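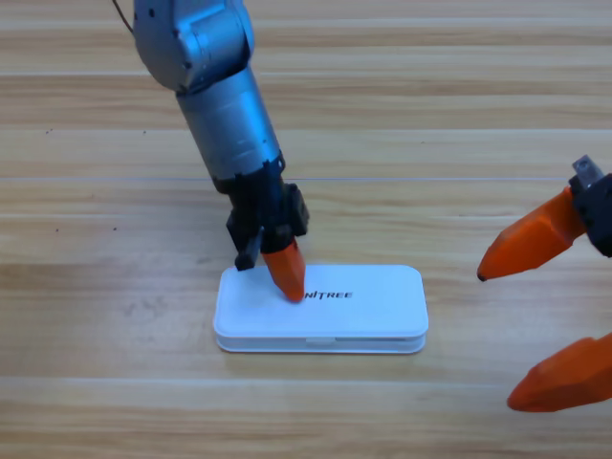
Home Garden Notes Recipes Archive Contact

Posted in November by the author of Back Bed Notes

I dug the last of the sunchokes on Friday and weighed them on the kitchen scale, so I can finally write up how the bed did. This was the second year for it. The bed runs along the back fence, 4 feet wide, and gets sun from midmorning until the neighbor's maple shades it out late in the day.

Sunchokes, if you have never grown them, are a kind of sunflower. People also call them Jerusalem artichokes. You eat the tubers, which look a little like ginger root and taste something like a water chestnut when raw. The plants get tall. Mine went well over my head by August and I had to tie them to the fence with twine after a windy night.

I planted two kinds. One is a red-skinned type I bought by mail, sold under the name Bukura. The other is a pale knobby one that came from a plant swap in Baxter, in a paper sack with nothing written on it. I have been calling it the Baxter one. The swap is held in the parking lot behind the feed store and I have come home with something good every time I've gone.

Planting

Both kinds went in the ground in early spring, as soon as I could get a fork into the soil. I set the tubers four inches deep and a foot and a half apart. Last year I planted them closer and ended up with a mat of small tubers that were a pain to clean. The wider spacing helped a lot. The Bukura tubers in particular were bigger this time, and most of them I could scrub without having to break them apart first.

The soil back there is heavy. I put down two inches of compost in the fall before and did not dig it in. I didn't fertilize. From what I have read and from what I saw in the first year, rich soil mostly gets you more stem.

I watered once a week in July when it was dry, and otherwise left them alone. They wilted in the afternoons and came back by evening.

Pests

Not much. Something chewed the lower leaves in June, probably slugs, and it stopped when the weather turned. Voles are the bigger worry. I found teeth marks on a handful of tubers at the north end, close to the compost pile. I am going to move the pile before spring and see if that makes a difference.

Aphids showed up on the tops right before bloom. I hit them with the hose twice and then forgot about them.

Flowers

The Baxter plants bloomed in September and were covered in small yellow flowers for three weeks. Bees were on them all day. The Bukura plants bloomed late and only a few of the stems had flowers at all before the first frost. If you want them partly for the flowers, get an early kind.

Harvest

I waited until after two hard frosts. The tubers get sweeter once it has been cold, and they also sit easier on the stomach, although they will still give some people gas. Start with a small helping.

I cut the stalks down to knee height first so I could see where each plant was, then worked in from the outside with a digging fork. Total for the bed was 147 pounds. That is far more than we can eat. I went back over the figure twice and it is right. The Bukura half gave a bit more than the Baxter half.

Last year I left the stalks in a heap and they were still there in May. This time I cut them into short pieces and used them as the bottom layer of a new raised bed.

Storage

This is the part I got wrong the first year. Sunchokes have thin skin and they shrivel fast if you leave them out. A basket of them in the garage was rubbery in ten days.

What works for me now is to leave a third of them in the ground with a thick layer of leaves on top and dig as needed whenever the soil isn't frozen. The rest go in plastic tubs of damp sand in the crawl space. Don't wash them before they go in the sand. I brush off the big clumps and leave the rest of the dirt on. A few pounds for the week go in the fridge in a plastic bag with a damp paper towel.

Eating them

I don't peel them. A stiff brush gets them clean enough. We have them roasted most of the time, cut in chunks with oil and salt, 6 or seven to a person if they are small. They go from firm to mush quickly, so check them early. I also slice them thin and put them in a jar with vinegar, mustard seed and turmeric. The pickles stay crisp for months and they are the only form my in-laws will eat.

Soup is good too, with a potato and an onion. It comes out gray. Put some parsley on it.

Keeping them in their place

Any piece of tuber you miss will grow, and you will miss some. Plant them where you don't mind having them for good. I sank a strip of old metal roofing along the front edge of the bed, a foot down, and so far only one shoot has come up on the lawn side. I pulled it and mowed over the spot for the rest of the summer.

Next year

I am going to cut the bed down by half and give the other half to currants. I would like to try a smooth, long type called Drasomero that is supposed to be easier to clean. Flirkum Seed listed it last winter and sold out before I ordered, so I'll be watching for the new catalog. If you have grown it, leave a comment and tell me how tall it got and whether it bloomed.

I also have two tubs of Bukura to give away. They will be at the next swap in Baxter, in the bed of my truck. Bring your own bag.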